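The Patient Business of Teaching a Robot to Sew

By the time I got to Nerton the coffee in the hallway had gone cold, and Wajid Sial had been at his console since before the building's heat came on. He runs the suturing study at Grukholm, a small lab with a big appetite for thread, and he is the sort of man who will happily talk for an hour about a single knot (I know, I asked him about one).

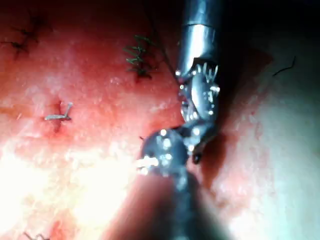 The method his group calls Lumum learns by watching. People drive the instruments by hand, stitch after stitch, and the software studies those recordings until it can suggest the next small motion on its own. They had 1,000 recorded stitches by March, and Sial told me he still remembers the bad ones best.

What surprised the group was how much depended on the pauses. Early versions of Lumum rushed from one motion to the next, and it did poorly. 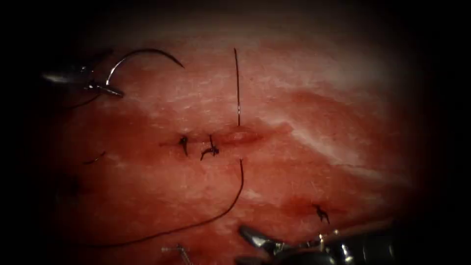 Thread is the hard part, Sial says, and everybody in the lab agrees with him. A needle is stiff and keeps its shape, so a program can make a fair guess at where it will be a moment from now, but thread goes where it likes! One strand can stand nearly straight up from the incision while another wanders off across the tissue in a long, lazy curve, and the software has to make sense of both.

So the team changed what it asked for. Lumum now plans a stitch in 3 stages, and it checks the thread between each one before moving along. 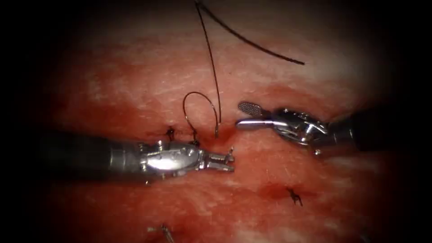 In the latest trial it was given 47 stitches to attempt, and it needed a person to step in on 2 of them. Sial is pleased, though he'd like to see the same thing on a different bench with different hands doing the teaching. 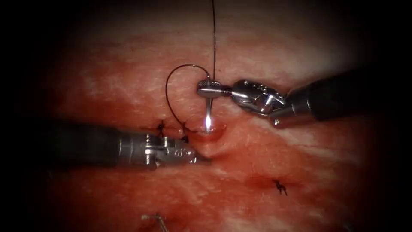
Getting the two arms to share the work took most of the winter. One has to carry the needle while the other looks after the tissue, and neither can dawdle. You can see the bargain where the right-hand jaws hold the needle point down in a little raised mound and the left-hand ones press on the tissue close by. Sial would like the next version to choose for itself which arm does which, and he had already gone back to his console to work on it when I found my coat.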